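How to Set Up a Short Home Practice for Posture and Breath

Most people who come to a movement class once a week notice a change on the day and lose it by the next morning. A short practice at home fills the gap. The one set out on this page takes 20 minutes. It needs a floor, a wall and a folded blanket. It was put together from the beginner sessions at Rugemalira, and it is meant for people with no injuries who can get down to the floor and up again without help. If you have a back, hip or neck condition, check with whoever treats you before starting.

Before you start

Pick a time of day and keep to it for the first month. Early morning works well if you are stiff on waking and want to deal with it, but move more slowly then. Late afternoon is easier on the joints. Wait two hours after a full meal, or one hour after something light.

Wear clothes that let you bend your knees fully. Take off your belt and watch. Bare feet are best for the standing work; you can put socks back on for the last part.

Clear a piece of floor a little longer than you are tall. Carpet is fine for lying down but makes standing balance harder. If your only free floor is carpeted, do the standing part in another room.

Step 1: Stand and find your weight (3 minutes)

Stand with your feet hip-width apart and your toes pointing forward. Leave your arms at your sides. Close your eyes if you feel steady, or look at a spot on the wall at eye height.

Let your weight move forward until your toes start to grip, then back until they start to lift. Make the movement smaller each time. Stop when the weight sits just in front of the heels. Do the same from side to side. Most people find one foot carries more than the other. Leave it that way for a few breaths before evening it out, so you know what your habit feels like.

Now notice your knees. If they are pushed straight back, soften them. You do not need to bend them.

Step 2: Wall stand (3 minutes)

Stand with your back to a wall and your heels a hand's length away from it. Lean back until your hips and upper back touch. Your head may or may not reach. Do not force it. If your chin lifts when your head touches the wall, bring the head forward again and put the folded blanket behind it.

Breathe in through the nose. On the breath out, let the lower ribs drop. The gap behind your lower back will get a little smaller. It should not close completely.

Slide your arms up the wall with the elbows bent, as far as they go without the ribs popping forward. Bring them down. Repeat six times.

Step 3: Hands and knees (4 minutes)

Come down to the floor by putting one knee down first, then the other. Use a chair for support if you want it. Place your hands under your shoulders and your knees under your hips. Fold the blanket under your knees if the floor is hard.

Breathe out and round the back, starting from the tailbone. Breathe in and let it come back to level. Leave out the sagging part of the movement for the first two weeks. People with loose lower backs tend to drop into it and feel sore later.

After eight rounds, slide one foot back along the floor until the leg is straight. Keep the toes down. Hold for two breaths and return. Change sides. When this is easy, lift the toes off the floor by an inch - no higher.

If your wrists ache, make fists and rest on the knuckles, or come down to your forearms.

Using your practice in the kitchen

Step 1 can be repeated anywhere you stand for a while. Kitchen work is a good place for it. Stand close enough to the counter that you do not have to lean. Keep both feet down and check your weight whenever you reach for something.

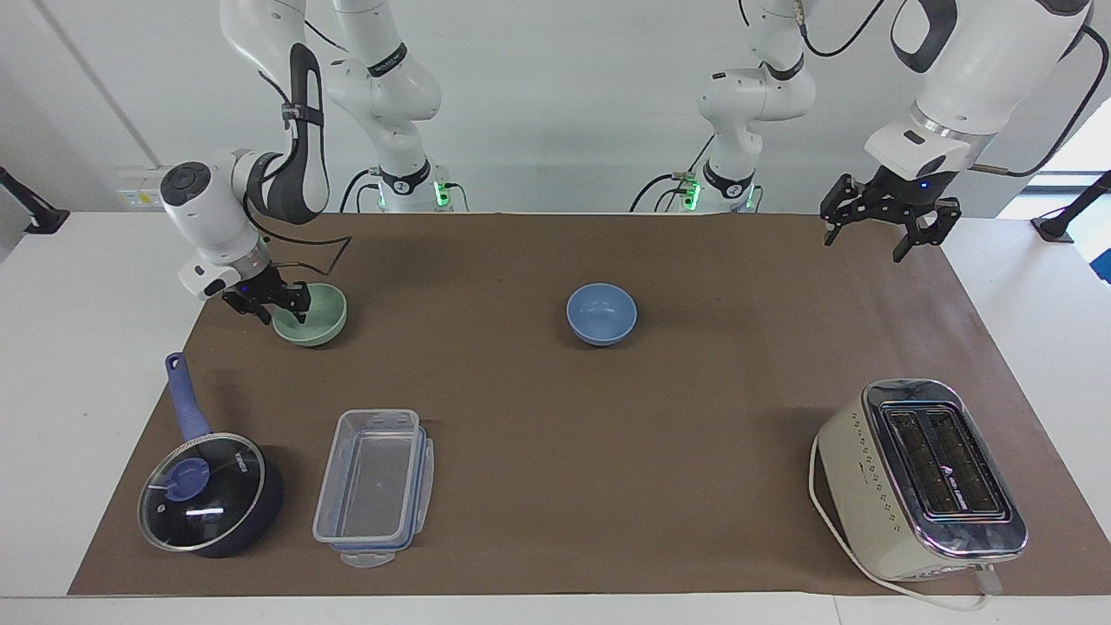

Bowls, a lidded pan and a toaster set out on a brown paper mat.

When you lift something heavy from a low cupboard, bend at the hips and knees and bring it close to your body before standing up. Breathe out as you rise. If you are chopping for a long time, put the knife down every few minutes and let your arms hang.

Step 4: Lying with knees bent (5 minutes)

Back to the floor work. Lie on your back with your knees bent and your feet flat. Place the folded blanket under your head so that your forehead and chin are level. Rest your hands on your lower ribs.

Breathe in for a count of four and out for a count of six. If the longer breath makes you feel short of air, use three and four instead. Do not hold your breath between the two.

After ten breaths, let both knees lean a few inches to the right. Keep the shoulders heavy. Bring the knees back on a breath out and go to the left. Repeat four times each way.

Step 5: Rest (5 minutes)

Stretch out your legs. If your lower back lifts away from the floor and feels tight, keep the knees bent or put a cushion under them. Let your feet roll outward. Close your eyes and stop controlling the breath.

Set a timer with a quiet sound. When it goes off, roll onto your side, wait for a breath or two, and push up with your hands. Your head comes up last.

Common problems

Dizziness on standing. You got up too fast, or you were breathing too hard in Step 4. Sit for a minute before you stand.

Cramp in the foot or the back of the thigh. This is common in the leg slide. Stop, bend the knee, and try again with less effort.

Falling asleep in Step 5. It does no harm. If it happens every time, move the practice earlier in the day.

No change after a week. Carry on. Old habits of standing and sitting take longer than that to shift. It can help to write one line after each session about what you noticed, even if it is only that the left foot felt heavy.

When to add more

Stay with the same five steps until you can do them without looking at this page. For most people that is three or four weeks. Then add two minutes to Step 1 and two to Step 5 before adding any new movements. The next page in the series covers balancing on one leg and getting up from the floor without using the hands.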